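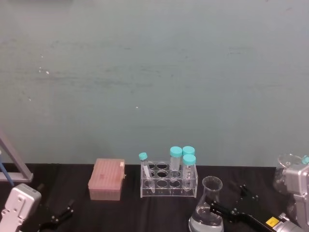
*Bancada de ensaio com os dois braços, a estante de tubos e o frasco de Erlenmeyer. Laboratório de Automação da Narness.*

**Entrevista | 23 de novembro de 2022**

Quando o braço direito da bancada de manipulação de vidro da Narness deixou de obedecer ao limite de força, em outubro, a primeira decisão de Ailsa Buchanan foi suspender todos os ensaios com líquidos. A responsável pela segurança laboratorial recebeu o nosso boletim para explicar o que falhou, o que foi corrigido e o que continua por esclarecer.

O incidente ocorreu durante uma sequência de rotina: pegar num frasco de Erlenmeyer pelo gargalo, elevá-lo, deslocá-lo e voltar a pousá-lo. O gargalo partiu-se entre os dedos da garra. O frasco continha água e não houve feridos. «Do ponto de vista clínico, não aconteceu nada», afirma Ailsa Buchanan. «Do ponto de vista do procedimento, aconteceu bastante. A garra continuou a fechar depois do contacto e a paragem automática não atuou. Foi o operador, Tomás Brophy, quem carregou no botão de emergência.»

A análise coube a Ľudovít Michalík, engenheiro de controlo, que reviu os registos de 1.985 preensões efetuadas desde a instalação do equipamento. Em 44 delas, a força medida ultrapassou o valor configurado sem que o sistema emitisse qualquer aviso. «Os desvios eram curtos e o vidro aguentou», explica. «Estávamos a olhar para a taxa de sucesso da tarefa, e a tarefa terminava bem. O registo de força existia, mas só era consultado quando alguém abria uma ocorrência.»

A causa imediata foi localizada no módulo Royer, o programa interno que traduz as ordens do operador em movimentos da garra. Após uma atualização, o módulo passou a repor o limite de força predefinido sempre que a ligação ao braço era reiniciada. O valor predefinido destinava-se a peças metálicas. O ecrã do operador, contudo, continuava a mostrar o limite escolhido para vidro.

«É este ponto que considero mais grave», declara Ailsa Buchanan. «Um limite errado corrige-se. Um ecrã que apresenta um valor que a máquina não está a usar retira ao operador a possibilidade de decidir bem. O Tomás verificou o parâmetro antes de começar, como manda o protocolo, e o que leu estava certo.» 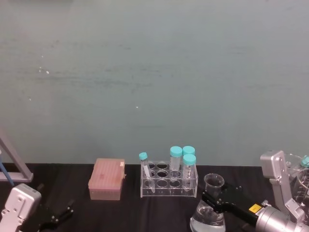
A preensão pelo gargalo é, segundo Ľudovít Michalík, a operação mais exigente de toda a sequência. A superfície de contacto é pequena e os dedos da garra são rígidos. «Com um tubo de plástico, um excesso de força deforma a parede e percebe-se logo. O vidro não dá esse sinal», observa. A equipa ponderou mudar o ponto de preensão para o corpo do frasco, mas a abertura da garra não o permite em todos os tamanhos utilizados. Optou-se por manter o gargalo e reduzir a velocidade de fecho.

As medidas corretivas foram aplicadas em três fases. O módulo passou a ler o limite diretamente do controlador do braço, e é esse o valor que surge no ecrã. Qualquer reinício da ligação bloqueia agora a garra até haver confirmação manual. Por último, os registos de força são revistos no final de cada turno, ainda que não tenha havido ocorrências. Depois das alterações, realizaram-se quase 597 preensões de verificação, todas com água, sem novo desvio.

Questionada sobre o regresso aos reagentes, Ailsa Buchanan mostra-se prudente. A autorização depende de um parecer externo, pedido à consultora Trivness, cuja relatora, Deirdre Noonan, visitou o laboratório e solicitou documentação adicional sobre a paragem automática. «A pergunta dela foi simples: por que razão a segunda barreira não funcionou? Ainda não temos uma resposta completa», admite. «Sabemos que a paragem usava o mesmo limite errado como referência. Não sabemos se, com o limite correto, teria atuado a tempo.»

Ľudovít Michalík confirma que essa dependência é um defeito de conceção. «A proteção não devia ter recebido o valor pela mesma via que o comando. Foi uma escolha feita por comodidade, numa fase em que a bancada servia apenas para demonstrações, e ficou.» A nova versão, em preparação, separa os dois circuitos.

O episódio teve também consequências fora da Narness. O laboratório parceiro de Funulstead, que utiliza o mesmo módulo, foi notificado e interrompeu os ensaios com vidro por iniciativa própria. A coordenadora local, Úna Ní Chonaill, pediu acesso aos registos completos e comunicou que adotará a confirmação manual antes de retomar a atividade.

Até à emissão do parecer, a bancada funciona com um operador permanentemente junto ao botão de emergência — regra que Ailsa Buchanan pretende conservar mesmo depois de concluído o processo. «Foi uma pessoa que parou a máquina em outubro», recorda. «Enquanto a paragem automática não for demonstrada com ensaios próprios, não retiro ninguém daquele lugar.»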